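Datasets / Gistura / Teleop sets / soft-ball-into-basket

Last updated June 28, 2019

# Gistura soft-ball-into-basket

Teleoperated demos, two-handed robot, one tabletop task. Pick up the soft ball, put it in the basket. Hand-recorded by remote control, no scripted motion anywhere in the set.

Quick readme for now, longer one when the Carrillo set is finished.

## What's in it

- 225 episodes, one folder each
- head camera video, 30 frames a second
- joint positions for both arms and both hands
- operator glove readings, raw (not filtered, see below)
- `notes.csv` – one line per episode, operator initials, kept or dropped, free text

Episodes are cut by hand. Start is when the operator says go, end is when the hand is clear of the basket. A few have a long dead bit at the front, trim it yourself if it bothers you.

## Set-up

White table, tape cross for the basket. Put the basket back on the tape between episodes. It doesn't have to be centred, and we stopped fussing over it after the first day, so expect some drift. Ball goes anywhere on the left half, operator's choice. Vary it please, the first lot were all in the same place and the policy learnt exactly that.
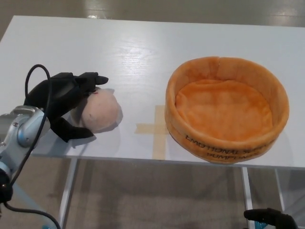

Left hand does the picking in every episode. Right hand stays low and out of the way, its joints are still logged but don't expect much from them. If you train on both arms, mask the right one or you'll be fitting noise.

Grasp is whatever the operator likes. Most people come down over the top with curled fingers. Thumb is the fiddly one – the glove mapping is loose there and people over-squeeze to be safe. Soft ball so no harm done, but finger targets will read tighter than the actual fingers. Use the measured positions, not the commanded ones, if you care about grip.

## Recording your own

1. Gloves on, flat hand, hold still for 5 seconds. Skip this and the whole session is rubbish.
2. Check the head camera can see ball and basket both.
3. Move slower than feels natural. There is a lag.
4. Dropped it? Carry on and pick it up again, mark it `retry` in the notes. Don't delete it.
5. Break every half hour. Demos get sloppy when your tired.

## Known problems

- Episodes over 3000 frames are mostly retries, filter on length if you want clean ones only
- table is shiny, overhead lights give strong reflections. Depth was hopeless so we left it out
- clocks on glove and robot are not synced properly, resample to the video
- older loader (Arndale) reads the wrist joints in the wrong order. Use the Ginero one
- `notes.csv` has some blank rows, will fix in Novemeber

Contact: Simin Shirazi, Gistura data desk | © 2019 Gistura | Back to top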